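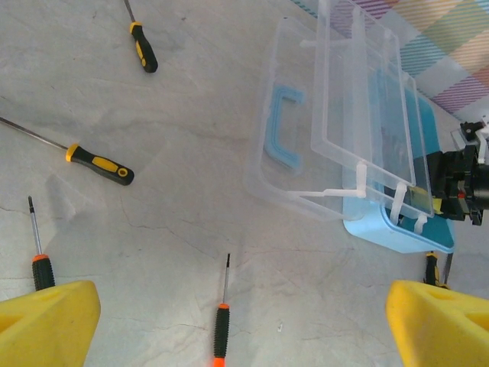
Levers and turning force, handout for week 2. Torque = force x distance from the turning point. Write it at the top of your page, everything else today hangs off it. A screwdriver is the case people get wrong. The long shaft does NOT give you more torque when you twist, only reach. What counts is how far your hand is from the center line, so the radius of the handle. Look at the screwdrivers on the marble-patterned tabletop: the yellow and black one lying nearly level has a long silver shaft, the small precision one with the orange collar has a slender one. Ignore shaft length. Compare grips. Fat grip, more torque for the same squeeze. Skinny grip, less torque but easier to spin fast - fine for tiny screws where too much torque strips the head.

Wheel and axle, same idea. Doorknob, faucet, steering wheel. Try opening a door by turning the bare spindle and you'll see. Force at the rim x rim radius = force at the axle x axle radius (no friction, we'll get to friction in September with the second group, dont worry about it now).

Worked problem, did this on the board, some of you were still copying so again:
Kotine well crank. Bucket and rope pull down with 170 newtons. Drum radius 0.1 m, crank arm 0.4 m.
Load torque = 170 x 0.1 = 17 newton meters.
Force on the crank = 17 / 0.4 = 42.5 newtons.
Hand moves four times as far as the rope. You pay in distance. Energy in = energy out, ideal case.

Homework: same crank, load now 174 newtons. Find the force at the handle. Show units. Then say what happens to the force if the arm is cut down to 0.2 m.

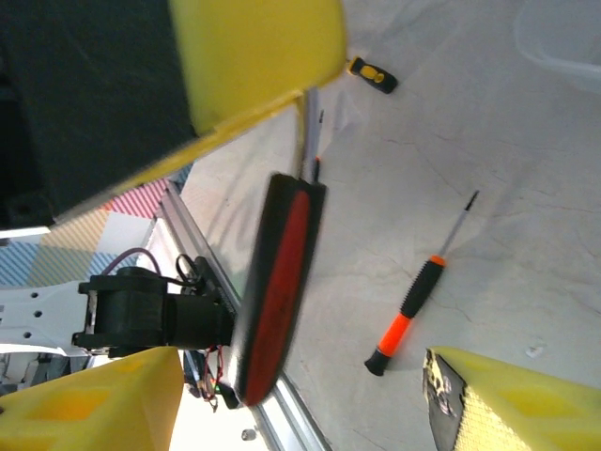
Wedutau Evening College - Applied Physics Section

Classes of lever. First class, pivot in the middle: seesaw, pry bar, scissors. Second class, load in the middle: wheelbarrow, nutcracker. Third class, effort in the middle: tweezers, your forearm. Third class always costs you force, you get speed and range back.

Forearm numbers from last time. Elbow to biceps attachment 0.04 m, elbow to hand 0.32 m. Ratio 8. So the muscle pulls 8 times the weight in the hand, forearm held level, muscle pulling straight up. Real arms are messier becuase the muscle pulls at an angle.

Common mistakes on the quiz
- measuring distance from the wrong point. From the PIVOT
- mixing cm and m
- forgetting that only the part of the force at right angles to the arm counts
- writing N/m for torque. It's N times m

Reading: Phetsri chapter on simple machines, skip the pulleys section. Makeup quizzes go to Oranuch Jaidee, hand in by 3/22/23. Bring a ruler and a calculator next time, we start on gears.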